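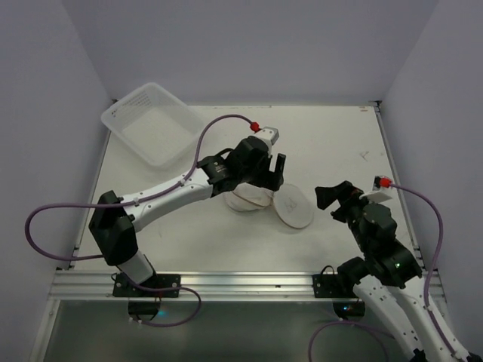
Robot Handling Laboratory
Handout 8: Comparing parallel grippers on a two-arm bench

Read before the session. Bring the signed cell access sheet and a copy of Handout 7 (tool center point calibration). Bench supervisor: Rafail Kouris. Questions on the marking go to Vasiliki Lambrakis.

1. Purpose

The session compares two finger sets, Brekke and Flater, on the same pair of arms with the same controller settings. Both sets fit the same parallel gripper body. The Brekke fingers are stiff with a flat pad. The Flater fingers have a thinner tip and a compliant pad that deflects under side load. You will run both on a soft object and on a rigid flat one, record the outcome of every attempt, and write up the difference.

Arm speed, camera position and object set are held fixed. If you change any of them between finger sets, the two halves of your data can't be compared and the run has to be repeated.

2. The bench

Both arms are mounted on black base plates on the aluminum extrusion rail along the near edge of the table. Each has a parallel gripper with two fingers. The left arm takes the soft object and the right arm takes the disc. The basket at the back left is the drop target for both.

The basket is within comfortable reach of the left arm only. The right arm has to cross the center of the table to get there, so its path overlaps the left arm's working area for a good part of the transfer. Never command both arms toward the basket at once. The Skondow controller does check for self-collision, but it checks link against link. Cables are not in its model.

Cable routing matters more than most groups expect. The purple cable on each arm starts at the red connector on the wrist. On the left arm it follows the upper link through clips, then leaves the link in a free loop on the wall side. The loop provides slack for wrist rotation. Before the first run, jog the left arm slowly through its full working range and watch the loop at both ends of the motion. If it touches the wall, stop and tell the supervisor. Do not shorten it yourself.

The white tabletop and pale walls give low contrast against white objects. This is deliberate. It makes segmentation harder and exposes weak grasp proposals – a dark mat would hide the effect we want to measure.

3. Equipment settings

Controller: Skondow, profile "bench two-arm"
Joint speed limit: 28 percent of maximum
Grip force, soft object: 8 N
Grip force, disc: 17 N
Camera: fixed, do not touch the mount
Logging: Leveo recorder, started before the arms are enabled

The force values apply to both finger sets. Earlier groups tuned the force separately for each set and then reported that the sets performed equally well. That result describes the tuning.

4. Procedure

4.1 Check that the finger screws are tight and the pads are clean. Wipe with the dry cloth from the tool drawer. No solvent on the Flater pads.

4.2 Start the Leveo recorder. Enter group number, finger set and operator.

4.3 Enable the left arm, then the right. Move both to the ready pose with the grippers open. Wait for the controller to report both arms ready.

4.4 Place the soft object in the left zone. Crumple it by hand before each attempt. Don't smooth it out or try to reproduce the last shape.

4.5 Place the disc at the center right, face up.

4.6 Run the left arm: approach from above, close, lift, move to the basket, release. Return to the ready pose.

4.7 Run the right arm: approach the disc from the side with the fingers at rim height, close on the rim, lift, move to the basket, release. Return to the ready pose.

4.8 Record both outcomes, reset the objects and repeat until the attempt list for that finger set is finished. Disable both arms before reaching onto the table.

4.9 Change fingers and repeat the whole procedure. Recalibrate the tool center point after the change. The Flater tips are longer, and an uncorrected offset will drive them into the table.

5. Outcome codes

S – object released into the basket
M – missed, fingers closed on nothing
L – lost after lift, before reaching the basket
P – partial, object released but hanging on or outside the rim
A – aborted by operator or controller

Use one code per attempt. If the object slips inside the fingers but still arrives, code it S and write "slip" in the notes column. An attempt stopped by a force limit is A, even if the gripper was already holding the object.

6. What to look for

Soft object. A crumpled object has no fixed grasp point. The usual failure is a shallow pinch: the fingers close on one raised fold, the lift begins, and the rest of the material pulls the fold out. A lower approach helps until the tips meet the table. Note the approach height with every M and L.

Disc. The difficulty is getting a finger under the rim. A disc lying fully flat leaves very little clearance, while one resting at a slight tilt presents an edge. Record the tilt as "flat" or "raised", and if raised, which side. With stiff fingers a height error shows up as a push: the disc slides away across the table. Compliant fingers absorb part of the error but may twist during the lift.

Release. Watch the moment of opening as closely as the grasp. The soft object can stay on one pad, particularly on the compliant set, and drop during the return move. That counts as P or L depending on where it lands.

7. Reference data

Last year's pooled set contains 287 attempts across all groups. It was collected by Kyriaki Manolakis and Alasdair Purves and is in the course folder with the raw Leveo logs. Use it to check your coding against theirs. Don't merge it with your own results: the camera was remounted in May, and the approach heights are not on the same zero.

8. Report

Two pages maximum, one report per group. Include:

– a table of outcome codes by finger set and object
– success rate for each combination, with the number of attempts stated
– one paragraph on the dominant failure for each combination, supported by log times
– the tool center point values before and after the finger change
– any deviation from Section 4

Plots are optional. A plot of approach height against outcome is useful for the soft object and rarely shows anything for the disc. Conclusions about which finger set is better must name the object. A single overall ranking will be returned for revision.

Submit by Mon 10 November. Late reports go to Ronaldo Salazar, with the log files attached.

9. Preparation questions

a. The grip force is the same for both finger sets. What does this imply for contact pressure at the pad, given the thinner Flater tip?

b. Why is the tool center point recalibrated after a finger change and not after an object change?

c. Sketch a right-arm path to the basket that stays clear of the left arm in its ready pose. Mark the point at which the right wrist cable is under most tension.

d. The controller reports an abort during a lift, with the gripper still closed. List the steps you would take before entering the cell.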